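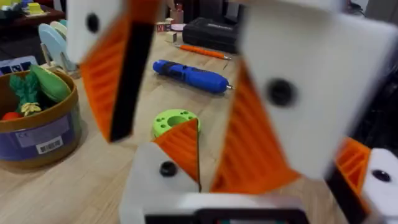 Blue cordless screwdriver and pencil on the table, black case behind.

Section 2: Laying out your bench

I set up the Jasley kit on a plain wood tabletop, and I'd say do the same if you can (small screws vanish on a busy cloth!).

1. Put the carrying case toward the back, lid facing you.
2. Lay the screwdriver down flat with the bit pointing away from your writing hand.
3. Keep a pencil right next to it. You'll be marking holes all the way through section 3.
4. Stand your hand tools in a cup, handles up, at the far side.

Note: I like my cup heavy, so I drop a few washers in the bottom first.

Caution: take the bit out before you charge the screwdriver.

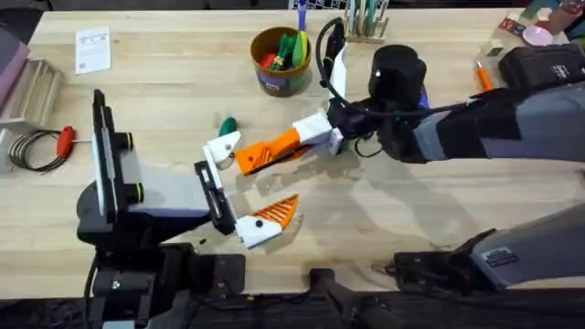
Can I use a jar for the hand tools?
Any sturdy one works, but go for plastic if you've got kids around.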